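Speaker notes - "What the folding line changed for us"
Tretell staff and partner day, Werthorpe, 14 Aug 2018
Speaker: Fengying Qin, floor lead, sorting and folding

Slot is before lunch. Keep it moving. Leave time at the end for Muchen Lu to take the technical questions.

OPENING

Say who I am and what I do. I run the sorting and folding floor at Tretell. We take in household laundry and used clothing, we sort it, we fold it, we send it out again. I have worked on the tables myself and I still do when we are short.

Say up front that I am not an engineer and this is not a sales talk. I was asked to say what automation did to the jobs on my floor, so that's the talk.

BEFORE THE MACHINES

Every piece was handled by a person at every step. Out of the bag, onto the table, turned right side out, checked, folded, stacked. A busy shift put 820 pieces across one table. Most people's complaint was shoulders and wrists. The second complaint was standing in one spot.

Ask for a show of hands: who here has done folding work for a full shift? Wait for it.

WHAT WE PUT IN

Two folding machines from Jia went in first. They do towels, sheets and flat shirts. A person lays the piece on the belt and the machine does the rest. Then the Pimik picking arm, which takes one item out of a pile and passes it to the belt. The arm is still on trial and will be until the end of September.

Be clear about the split. Flat and stiff things are easy for the machines. Soft, dark, tangled things are hard. A tracksuit rolled up in a ball is a bad day for the arm. It can't tell where a sleeve starts, and it will sometimes bring up two items for one.

THE HAND GRIPPER WORK

This is the part most people ask about. Six people from the floor now spend part of their week working with a gripper held in the hand. They pick up clothes with it the way they would with their fingers, and a camera on the tool records each pick. The recordings go to Muchen's group to train the arm.

It is done on soft surfaces as well as tables, with ordinary clothes, adult and children's. Mixed items lie over and under each other, since that is how they come out of a bag.
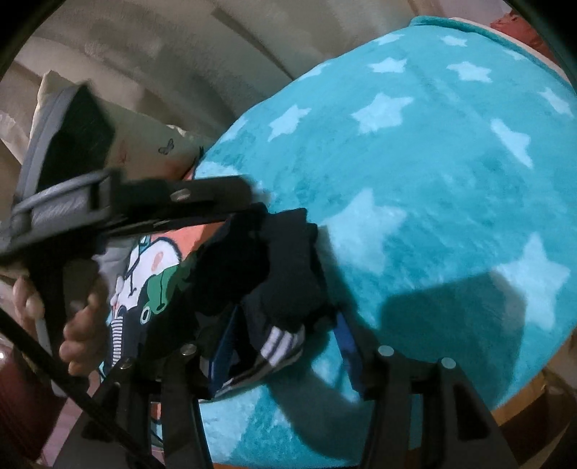
Who decides which tasks go to the machines? The floor leads and Muchen's group decide together at a monthly meeting, and anyone on the floor can put a task on the list or ask for one to be taken off.

Say what the gripper work is like. It is slower than folding. It is easier on the shoulders and harder on the grip. We had people doing it for whole shifts at the start and that was a mistake - hands got sore. Now it is two hours at most, then back to something else.

Also say that people were not sure about it. One of the first things I was asked was, "Am I teaching this thing to do my job?" I said that it would take over some of the job, and that I didn't know yet how much. I would give the same answer today.

WHAT CHANGED FOR PEOPLE

Nobody was let go when the Jia machines went in. Two people moved from folding to checking and repairs. They asked to move. Pay stayed the same for the first months and then went up a step, which should have happened sooner.

Less lifting, because the belts sit at waist height. More watching. Some people like that and some find the day longer. Talking across the table is harder now with the noise, and I hear about this more than I hear about anything else. We moved the break times so that a whole row goes together, and that helped a little.

Training took longer than planned. We gave people one morning and they needed a week. If your site is about to do this, plan for the week.

WHAT I WOULD DO DIFFERENTLY

Bring the floor in before the order is signed. We saw the layout after it was drawn, and the first table ended up in the draft from the loading door. It is still there.

Write down what happens to each job, with names of tasks, and put it on the wall. Rumors did more harm in the first month than the machines did.

Let people stop the belt without asking. We have that now.

CLOSE

The arm trial ends in September and there will be a written report. Copies go to all sites. If you want to visit, come on a weekday morning when both Jia machines are running, and wear flat shoes.

Hand over to Muchen for questions. Have the spare microphone ready - the clip one cut out in rehearsal.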